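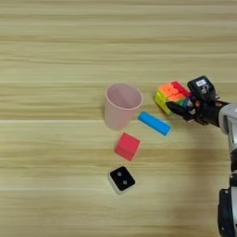

*Figure 26. Hand closed on the puzzle cube, remaining items left on the table.*

## Grip check after refitting the hand

Do this check each time the Grilus hand has been taken off the wrist, and before running any Uvora pick program.

1. Clear the table, then set out the cup (open end up), the blue block, the red cube and the puzzle cube. Leave a hand's width between items.
2. Set arm speed to 30 percent at the pendant.
3. Load program 1490 and press **Start**. The hand picks up the puzzle cube first.
4. Press **Hold** once the fingers have closed. Look for a gap between each fingertip and the cube.
5. Hold for 2 minutes. The cube must not slip or turn.
6. Press **Release** and repeat with the other items.

**Note:** The cup is thin. Select *Soft* grip before picking it up.

**Caution:** Do not reach under the hand while the arm is in Hold. The arm is still powered.

If the cube slips, run finger zeroing again (see *Finger zeroing*) and repeat from step 3. If it slips a second time, check the wrist screws for play. Replace worn fingertip pads as a full set.

Record the result on the Sidico service sheet.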